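Bevidard Open Day

The Bevidard Open Day is a yearly public visit to the robot workshop of Prodier, a maker of small robot arms and grippers in the town of Cleltport. It is held on a Monday in March and is free to attend. The event is best known for its tabletop demonstrations, in which robot arms handle cards, card holders, scraps of paper and other thin or soft items. 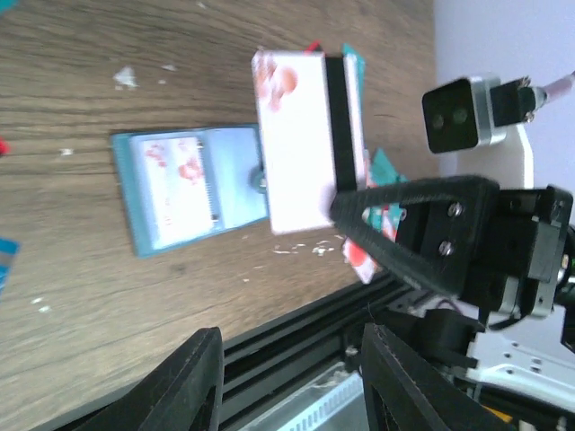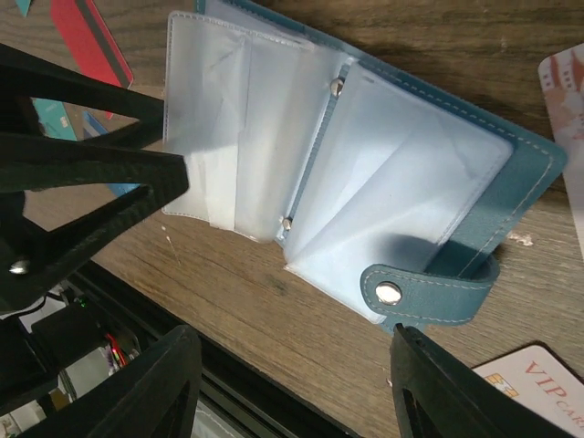
Robot grippers and small items on a wooden tabletop at the open day.

Baltasar Montes remarked in the visitors' book that the slow pace had put him off at first, and that after an hour at the rail he had come to think speed mattered less than how the arm dealt with a bad grip. He asked for longer sessions and fewer talks.

History

Prodier moved into the Bevidard building, a former print works, after outgrowing a rented unit near the harbor. The first open day was meant for the families of staff and for two local schools. It had no fixed program, and visitors walked between the benches while work went on. In its second year the event was opened to the public, and 922 people came. Attendance has since reached up to 2,000, and entry is now by timed ticket.

The early demonstrations used hard plastic blocks, which the arms could pick up with few errors. Raluca Bratu, who planned the program for several years, replaced the blocks with everyday goods. Her view was that visitors learned little from a task made easy for the machine. Card and paper work has been part of the day ever since.

Demonstrations

The main hall has several work tables, each with its own operator. Sessions last 23 minutes, with a break between them for resetting the table and changing worn parts. An operator explains the task at the start and then takes questions while the arm is moving.

Thin items are hard for a two-finger gripper. A card lying flat gives the fingers little to close on, and a stack of sheets can slide apart when it is lifted. Card holders bring other problems. The sleeves inside them bend, stick to one another and fold back when touched, and a cover with a snap tab has to be brought into line before it can be pressed shut. Cameras mounted close to the gripper give the system a near view of the work, though the fingers often hide part of what it needs to see.

Failed attempts are not cut from the program. When an item is dropped, the operator may let the arm try again or move the item by hand.

The Roman table

One table, known as the Roman table after the software that runs on it, is set aside for tasks the arm has not been given before. Visitors may offer items from their own pockets or bags. Keys, food and anything with a battery are refused. A printed sheet at the table lists tasks from past years, most of them marked as unfinished.

Visiting

Doors open at 10 a.m. and the last session starts at 4 p.m. The hall is on the ground floor and has step-free access from the yard. Children under eight must be with an adult. Talks are given upstairs in a room with 60 seats, and places cannot be booked ahead. Parking is limited, and the town runs an extra bus from Cleltport station during the day.

See also

Prodier
Cleltport
Robot gripper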